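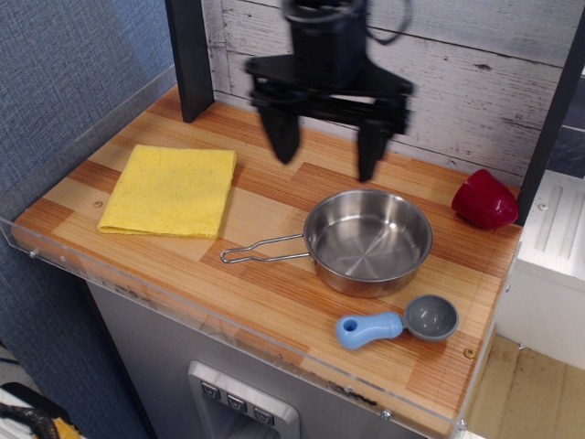
Oltard Heavy Walker, 1/80 scale resin kit

We have been waiting a long while to put the Oltard on the shop pages, and we're very happy that it can finally go up! Readers of the Letent comics will know it already as the stooped, long-armed walker that carries the harbor crews home in the last chapter, and it has been the most requested machine from the series ever since we released the little Vuvholm scout.

The master was sculpted by Stijn Nijs, working from the drawings Koen Dekker made for the second volume. Those show the early version of the Oltard, with the rounded cockpit hood and the single searchlight on the left shoulder. If you prefer the later look, the kit also has the flat hood and the twin lights, so you can build whichever one you grew up with (or swap them, if you leave the hood unglued).

The knees, hips and elbows move. The ankles are fixed, as the whole weight of the model sits on them, and we tried a moving joint for quite some time before giving up on it. The hands come in two pairs, open and closed, and the closed pair will hold the cargo hook.

Parts are cast in light gray resin and need paint and glue, neither of them in the box. Please wash everything in warm soapy water first, and wear a mask when you sand. Rosario Vitale painted our shop model in the faded green of the cover art, and her list of colors is printed on the back of the instructions - do try it, it is a lovely green.

Item number: 674
Scale: 1/80
Decals: one sheet, with markings for the Smits yard and the Letent coast patrol
Skill level: some experience with resin is a help

Orders placed now will ship in October.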